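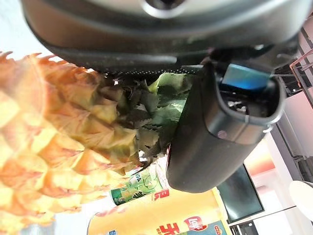
Clirkside Residents Forum
Board: Building Rules and Policy
Topic: Proposed change to quiet hours in the north building

Posted by F_Bakhtiari
December 4, 2021

Members are asked to review the proposed change to Section 3 of the house rules before it goes to a vote in April. At present, quiet hours begin at 10 p.m. on all nights. The proposal would move the start to 9 p.m. in the north building only. The south building would keep the present hours.

The request was submitted in writing by residents of the lower floors. Comments posted in this thread will be attached to the meeting packet. Please state which building you live in.

Farhad Bakhtiari
Board Secretary

Posted by wulan.ngau
North building. I support the change. The floors in our building were replaced before I moved in, and the carpet was not put back. Footsteps and moving chairs are clearly heard below. An earlier hour would give families with small children a fair chance at a full night of sleep.

Posted by QAkl
North building, upper floor. I respectfully oppose the proposal as written. Many residents work late shifts and do not reach home until after 8 p.m. Under the new rule they would have very little time to cook, clean or run a washing machine. The lease I signed gives the hour as 10 p.m., and I would ask the board to explain whether house rules can be changed for tenants during a lease term.

Posted by F_Bakhtiari
In reply to QAkl: The standard lease refers to "house rules as amended." Owners who rent out their units should check their own documents, as older leases may use different wording. The board cannot give legal advice on individual leases.

Posted by Y_Nimri
South building. I do not have a vote on the north building hours, but I question having two sets of rules on one property. The courtyard is shared. If a gathering is held there at 9:30, which rule applies? Section 3 should say so before anyone is asked to vote on it.

Posted by wulan.ngau
In reply to Y_Nimri: The draft covers noise inside units and hallways. The courtyard is under Section 5 and closes at dusk.

Posted by Y_Nimri
Section 5 says the courtyard gate is locked at dusk in winter. It does not give a closing time for the summer months. I have the current copy in front of me.

Posted by F_Bakhtiari
Ms. Nimri is correct. The summer closing time was left out when the rules were last retyped. A correction will be added to the agenda as a separate item.

Posted by S.Mengal
North building. I would ask members to consider rugs before hours. The Namemau complex requires rugs in bedrooms and living rooms, and a relative who lives there reports far fewer complaints. Our reserve fund could offer each upper unit a one-time credit of $500 toward rugs and padding. This would address the footsteps, which a change in hours will not.

Posted by QAkl
I would support Mr. Mengal's suggestion in place of the earlier hour.

Posted by wulan.ngau
I would support it in addition to the earlier hour. A rug does nothing for a television or a washing machine.

Posted by F_Bakhtiari
The rug credit would be a spending item and needs its own motion, signed by two owners. Mr. Mengal may send the text to the office. Forms are in the lobby, next to the mailboxes.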